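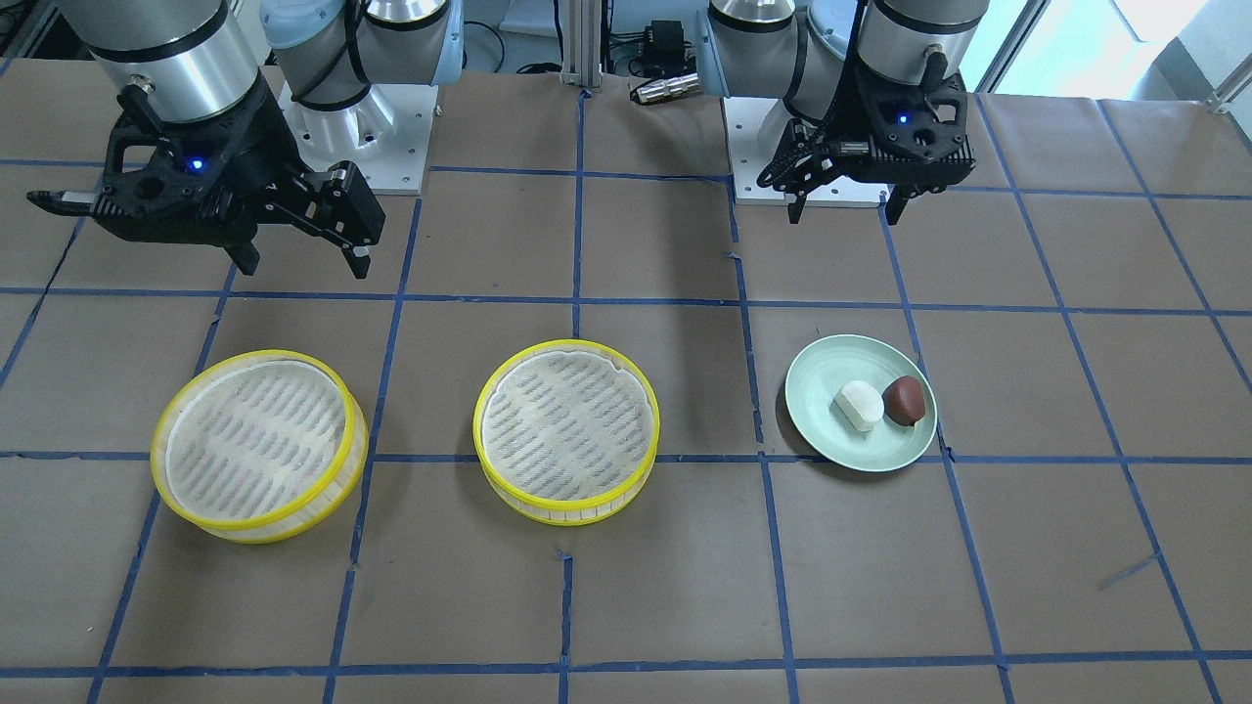 Fig. 1. Bamboo steamer baskets and a plate with two buns.

4.2 Covering a table for steamer service

1. Wipe the tabletop and let it dry fully.
2. Roll out the Trivby kraft paper, matte side up. Leave a 2-inch overhang on each long side.
3. Fold the overhang under and fasten it every 12 inches.
4. Run masking tape lengthwise first, then crosswise. Press from the center outward. 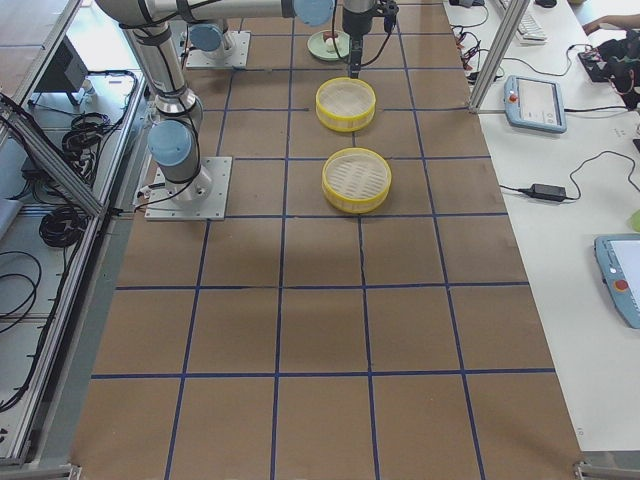
Fig. 2. Kraft paper divided by dark blue tape.

Note: Slight creases are acceptable. Replace the sheet if it is torn.

5. Assign one square to each basket or plate.

CAUTION: Do not set a basket on the paper straight from the boiler. Drain it on the rack first. Do not store paper rolls within 12 inches of the burner.

For tables longer than 66 inches, join two sheets as described in 4.3.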